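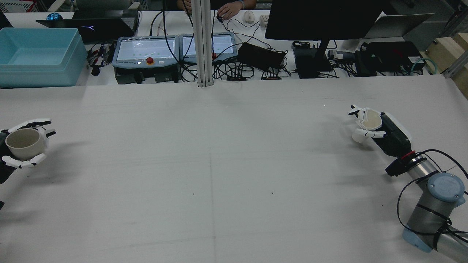

Beige cup, white robotic hand.

The border talks between Grendusura and Terkach start again in September, and I've been rereading the last agreement to see what is left of it. More than I expected, as it happens. The customs section is still in force, and so is the part on seasonal workers. What lapsed is the river crossing at Skivero, and that's the part people on both banks care about.

Under the old text, residents could cross with a local card instead of a passport. The card cost 12 in either currency and lasted two years. Terkach stopped renewing them after the change of government, saying the list of eligible villages was out of date. Grendusura answered by closing its window at the crossing on Sunday, the day most families used it.

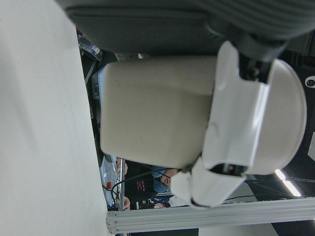
The list really was out of date. It named 27 villages, and a few of those have since been merged into the town. Tetsuya Nagano wrote a long piece arguing that this could be fixed with an exchange of letters between the two foreign ministries, with no need to reopen the treaty. I think he's right about the law. I'm less sure either minister wants it fixed that way - a letter doesn't get you a signing ceremony.

Both sides are also asking for something extra. Terkach wants a yearly cap of 3,000 cards. Grendusura wants its inspectors allowed on the far bank, and Terkach has turned that down twice before.
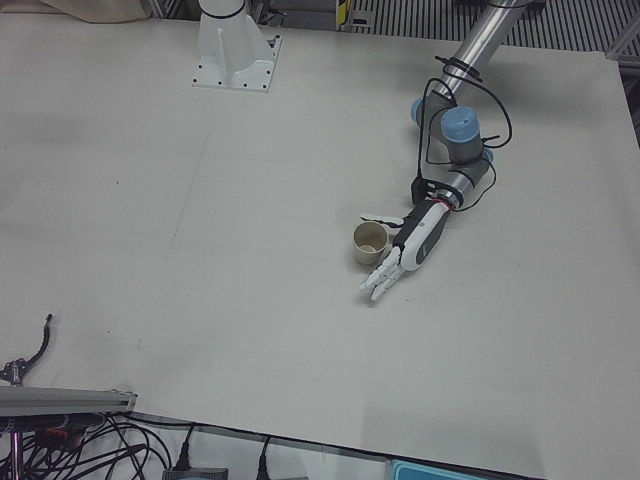
A robot arm over the work table.

My guess is that the cap goes through at a higher number and the inspectors get dropped. The opposition in Grendusura will complain for a week. If the talks fail, the existing cards run out in the spring and everyone goes back to the road bridge, a long way round for a doctor's appointment.

I'll post the draft text when it's published.
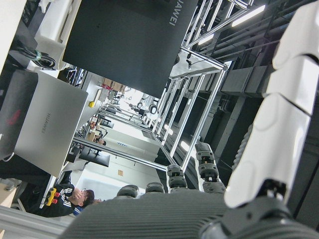 Leire Barroso: You left out the school buses. They crossed on a separate permit, and it expired along with the cards. My sister's kids have been boarding in town all week, so I'd want that in the letters too, if letters are what we get.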